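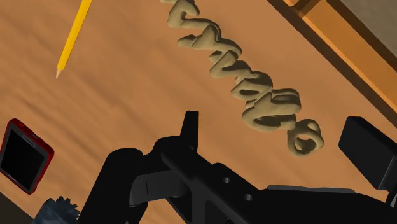
**Water-based poly over oil stain: how long to wait, and can I skip sanding between coats?**

Najwa Atallah

I am refinishing a small wooden cabinet. The top was stripped to bare wood, sanded to 120 and then 180, and stained with an oil-based stain from an old can, label mostly gone. I want to finish with a water-based polyurethane. Two things I can't settle:

- How long does the stain need before the poly goes on?
- Is sanding between coats required, or only if the surface feels rough?

The shop is an unheated garage and it is February. The top will be used in a kitchen.

---

**Bohdan Melnychuk**

Wait 72 hours at normal room temperature. In a cold garage that figure means little, so test it. Press a white cotton rag on the stain for a minute. If color transfers, wait another day and repeat. Water-based finish over stain that still holds solvent will bead or peel, sometimes weeks later.

Bring the piece indoors for the finish coats if you can. Most water-based products list a minimum near 50°F, and that applies to the wood as well as the air.

On sanding: the first coat raises the grain, so sand after it with 320, by hand, with the grain. Go easy on the edges, where it is very easy to cut through to bare wood. Do not use steel wool. Fragments stay in the pores and rust under the next coat. After the second coat, follow the recoat window on the can. Inside the window you can usually skip sanding. Outside it, scuff.
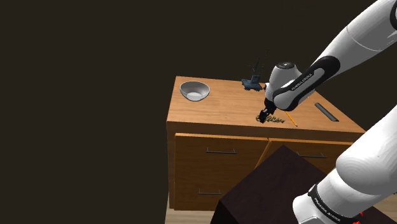

Wooden top with a thick, darker front edge, grain running mostly side to side.

For kitchen use I would put on four coats and keep wet dishes off it for two weeks.

---

**Yara Azar**

Just use shellac. Dries fast.

---

**Toshiko Oda**

Dewaxed shellac as a single barrier coat between the stain and the poly is fine, and it shortens the wait. As the only finish on a kitchen surface it is a poor choice. Alcohol dissolves it and hot pans mark it. Check that the can says dewaxed, as poly does not bond well to the waxed kind.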